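Picking over rice and chickpeas without losing half of it down the back of the cooker

I've been meaning to write up my dry goods routine for ages, and Friday's cupboard clear-out finally shoved me into it.

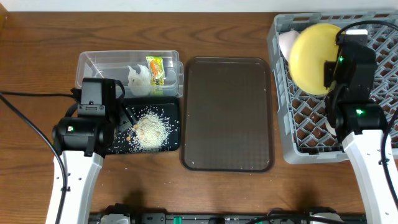 Do you need to pick over rice before you cook it?

Most supermarket rice is clean enough to go straight into the sieve, but anything bought loose, or anything that's been sharing a shelf with other things, wants a look first.

I buy mine loose from Hasport market, where the scoops go from sack to sack, so I nearly always find a stray pulse or two in with the grains. I don't mind a chickpea in my pilau, except that a dried one will still be like a ball bearing when the rice is done! My sister-in-law cracked a filling on one at my table and I've been careful ever since.

Use a dark tray

If you take one thing from this page, make it this one. White rice on a black tray shows up beautifully, and anything tan or brown in amongst it does too. I used to do it on a white dinner plate with my glasses on and still missed things. For black beans or Puy lentils, swap to the palest tray you own.

Get one with a bit of an edge if you can. Grains travel. You'll find them on the table whatever you do, and you'll find them in your slippers the next morning.

Small heaps

Tip out a mugful at a time and push it across with the side of your hand (or a butter knife, or an old bank card). Anything that isn't rice gets dragged off to the edge. When the heap's done, it goes into a second tray or a bowl, and then you tip out the next lot. I did a whole sack in one go once and lost track of which side I'd checked, so I had to start again, and I was not in a good mood about it.

See-through boxes for the odds and ends

Every cupboard has its half-packets and rolled-up bags. Mine live in clear plastic boxes, the shallow sort, and I can see at a glance what's in there without lifting everything out. I tried wicker baskets for a bit - very pretty, completely useless, and there was rice in the weave for months.

The best ones I've had are the Ronau ones. The Jalali set looked just as good in the shop but the lids warped in the dishwasher, so wash those by hand if you've already got them.

Carrier bags and snack packets

Empty bags get folded flat and go in the drawer. Half-eaten packets get a peg and go in the box standing up. Lying down they get buried, and then you open another one, and then you've got 2 on the go and both are stale.

Getting up the spilled grains

Don't use a wet cloth first! Wet rice sticks to a wooden table and smears. Go over it dry with a pastry brush, sweep it into your palm, and then wipe. For the ones stuck in a corner I use a bit of masking tape wrapped round my finger, sticky side out.

How long it keeps

White rice in a jar with a decent lid lasts me ages, but brown rice goes a bit oily-smelling, so I buy less of it. I write the month on a strip of tape on the bottom of the jar. The one I'm using now says July, and the chickpeas next to it don't say anything at all, so they're going in tonight's soup after a good long soak.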